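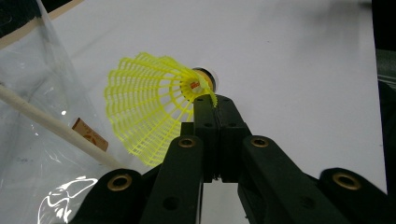

Shuttlecock pinched where the collar meets the cork, hand-held gripper. Clear bag and cardboard tag at left.

Staniforth Handling Group
Progress report to the Lerevby Fund
Work package 3: Small-item tidying and returns handling
Prepared by Funmilayo Nwachukwu for Brenda Yeoman, grant manager
8 June 2021

Summary

The work package asks whether a two-finger gripper on a low-cost arm can take over two routine jobs: clearing small items off a table at home, and sorting opened returns at the back counter of a sports shop. The position at the end of this period is that picking up a known item from an open surface is largely solved for our purposes. Putting it where it belongs is partly solved. Anything that involves film packaging is still a job for a person.

We have collected 1,850 demonstrations with the hand-held gripper, which meets the target in the grant agreement. Training on the full set is complete. Transfer to the arm has started and is behind plan, for reasons given under Schedule.

Work done in the period

Demonstrations were recorded at the Staniforth bench and in the stockroom of the Lornville shop. Derek Bunting ran both sites and wrote the operator instructions, now in their second revision. The main change from the first revision is that the operator may no longer steady an item with the free hand. Early demonstrations where this happened taught the policy to expect help it will never get, and they have been removed from the training set. The total above is the count after removal.

The item list was agreed with the shop in February. It covers shuttlecocks, ball tubes, grip tape, wristbands, shoelaces in their sleeves, and the clear bags and swing tags that come back with opened goods. The list for the home task overlaps with it, with the addition of clothes pegs, spoons, and pens.

The shuttlecock has taken up more bench time than any other item. Its shape is awkward in a useful way. The cork is a firm dome with little to hold on to if the fingers land too far forward, and the plastic skirt is an open lattice that gives under load. A grasp on the skirt will usually lift the item, but the skirt deforms by an amount the policy cannot judge, and the item then swings when the wrist turns. A grasp at the collar, where the ribs come together, is much more repeatable. Operators were asked to use the collar in every demonstration from the second revision onward, and the policy now goes for it without being told.

A shuttlecock on its side also rolls in an arc when touched. If the first closing motion is off center, the item moves to a new heading and the approach has to be planned again from scratch. We have kept demonstrations that contain such a miss and recovery. Poppy Entwistle, who labels the recordings, marks them separately so that they can be weighted up or down.

Results on the bench

Evaluation on the arm was run as blocks of 60 attempts per item, with starting positions drawn from a fixed sheet. An attempt is a success if the item ends inside the correct bin, upright or not, with no reset by the operator. The main findings are as follows.

Rigid items on a clear surface: reliable enough that we would leave the arm unattended behind a guard. Spoons are the exception when they lie face down and flat.

Shuttlecocks on a clear surface: reliable when the cork faces the arm or is side-on. Less so when the skirt faces the arm, as the fingers then have to reach over the widest part to get to the collar. The policy sometimes settles for the rim, and we score this as a success only if the item stays held through to the bin.

Shoelaces: workable when in the sleeve. Loose laces are outside the scope of this package.

Shuttlecocks next to packaging: not reliable. The remainder of this section deals with why.

Clear film is difficult for the camera and for the fingers, and the two problems are separate. For the camera, the bag shows mostly as highlights and whatever is behind it, and the highlights shift as the gripper moves in. The policy will at times treat a bright crease as the edge of an item and close on it. Swing tags make matters worse, as a printed cardboard tag is a strong visual feature and draws the gripper toward the bag when the target is beside it.
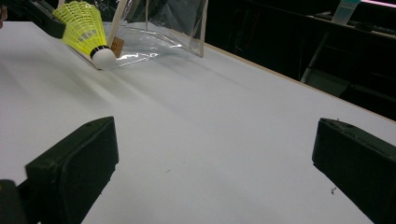 For the fingers, the trouble starts after contact. Film that is caught together with the item is carried along to the bin, and the fingers then open on something that clings. With the present pads there is no signal that tells us film is in the grasp. Gripper width is no help, as the thickness of the film is well below what the encoder can resolve. We looked at motor current and found no usable difference.

Bastien Delaunay has proposed two changes. The first is a narrow lip on the inner face of one finger, so that film is pushed ahead of the contact area before the fingers close. The second is a short backward drag after grasping — the arm pulls the item a little way along the table before lifting, and the camera checks whether anything else moves with it. The drag costs time on every pick but needs no new hardware. We intend to test it first.

Lighting was also reviewed. Bands of shadow across a white tabletop caused false detections in early models. More recordings under uneven light have dealt with most of this, and we do not plan to control the lighting at either site. A home or a stockroom will not be lit for our benefit.

Can it do the chore?

Ms. Yeoman asked for a plain statement on this point. For the home task, the arm can clear a table of listed items if the table has no bags, cloths, or paper on it. It is slower than a person by a wide margin, and it has to be brought to the table and clamped. We do not consider that a useful household product at this stage. It is a fair test rig.

For the shop task, the arm can sort goods after a member of staff has taken them out of their packaging. Staff at Lornville told us that opening and discarding the packaging is most of the effort, and that dropping the goods in bins is something they do in the same movement. A machine that handles only the second half saves them very little. We therefore regard packaging as the deciding question for the shop application, and ask that the remaining bench time be spent on it even if the item list has to be cut.

Schedule

The arm control software from Plavotmont was delivered late and with an older calibration routine. Our own routine is in use for now. It adds a manual step each time the camera is removed, and the camera is removed often. Plavotmont has acknowledged the fault and has not given a date for the fix.

As a result, milestone 2 (trained policy running on the arm for all listed items) is met for rigid items and shuttlecocks only. Milestone 3 (supervised trial at the shop counter) cannot start until the film problem is either improved or excluded by agreement. We would prefer to narrow the trial than to postpone it. A proposal for a reduced item list is attached as a separate file.

Spending is within the approved budget. Money set aside for a second camera has not been used, and we request permission to move it to finger pads and printed parts. The pads wear at the contact face faster than expected, and worn pads change the friction enough to affect results — blocks run before and after a pad change should not be compared directly. Mr. Bunting now logs every change against the block in which it was made.

Next period

Drag-and-check test on shuttlecocks beside clear bags, full block.
Lip finger, first print and fit, by Mr. Delaunay.
New demonstrations limited to mixed scenes with bags and tags. No further clear-surface recordings.
Skirt-first approaches: relabel existing recordings and retrain.
Calibration: replace the interim routine if Plavotmont delivers, otherwise automate the manual step in house.

Decisions requested from the Fund

Approval to move the camera money as described under Schedule.
Approval of the reduced item list for the shop trial.
Confirmation that the demonstration recordings may be shared with the other Lerevby grant holders, with the stockroom recordings held back until the shop has agreed in writing.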